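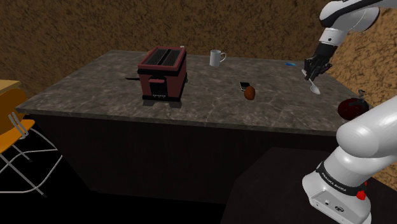
The simulated kitchen, with the spoon in the gripper and the toaster keeping it company on the island.

I've been meaning to write about my Saturday mornings for a while, and since the coffee is still warm and the recordings are copying over to the other drive, this seems like the time.

For those who missed the last post, I've been teaching a robot arm to handle a spoon. It's all in simulation for now, a marble-topped island inside my computer, and I drive the arm by remote control with a hand controller I bought secondhand from a shop over in Prurnstead. I move my hand, the Franka on the screen moves its hand, and everything gets recorded so that the learning program (I call it Bakos, after the folder it lives in) can try to copy me later. Each recording is one demonstration. My goal is 2000 of them, and yes, I know how that sounds!

I sat down thinking the spoon would be the easy part. A spoon is such an ordinary thing, you pick one up every morning half asleep. But try doing it with two stiff fingers and no sense of touch, while looking at a flat screen, and you start to appreciate your own thumbs. My first evening I spent 8 tries just getting hold of the handle. I kept coming in too low and bumping the counter, or closing the fingers a moment early and nudging the spoon away from me.

What helped was slowing down at the right spot. I come across the island fairly quickly, then pause above the handle, take a breath, and lower the gripper straight down. Once the spoon is up I carry it with the bowl tipped downward and keep it close to the marble. It looks fussy, but Bakos picks up every habit I have, including the bad ones. For a whole week I had a little wiggle just before letting go — a nervous thing, I suppose — and sure enough, the trained arm started wiggling too. I laughed until my eyes watered, and then I threw out that week's recordings and did them over.

I've also learned to stop after ten good ones and stand up. My wrist gets tired before I notice it, and the paths turn lazy and curved. A walk down to the Gemcombe bridge and back usually fixes it.

Next I want to bring the mug into things, so the spoon has somewhere to go. The handle faces right at the moment and I may turn it, or I may leave it alone and see how I get on. The toaster can wait. I tried the lever once, late in November, and I'm not ready to talk about it.

The copying has finished, so I'm going back in for another ten before lunch.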